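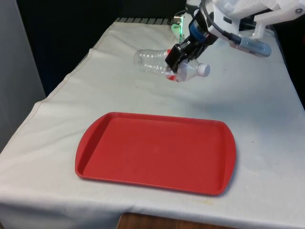 To the list: the Ploranen open day is on again in February, and Qusai Tannous has asked me to pass along how last year's went so people can decide whether to make the drive. The part most of us stayed for was the table demo. It was a plain setup, a white cloth over a table, a red tray, and an arm with a two-finger gripper moving a clear plastic water bottle with a white screw cap. Qusai ran it and took questions the whole time, so it went slower than the schedule said.

Doors are at 9 and the demo starts once the Nismont talk is over. There were about 200 people last time and the parking lot filled early. If you are coming from Rennie, use the back road. 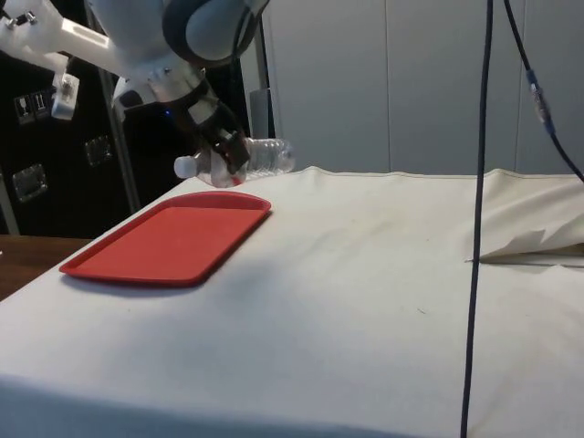 Lunch is on your own again. The Jimard people will have a desk near the entrance, and you can sign up there for the afternoon walk through the workshop. Groups are limited to 19.

Dima Haddadin wrote:
> Is this worth it for someone who has never programmed an arm? I run
> a small packing line and we are thinking about automating one
> station. I don't need a sales pitch. I would like to see something
> picked up and put down, and ask what happens when it misses.

Dima, yes, I would come. I can't write code either and I followed most of it. Bring the part you want handled, or a few of them. Qusai said he is glad to look at samples after the demo, and he will tell you if a two-finger gripper is the wrong tool for the job.

Reply to me off list if you want a seat in my van. I have room for two more.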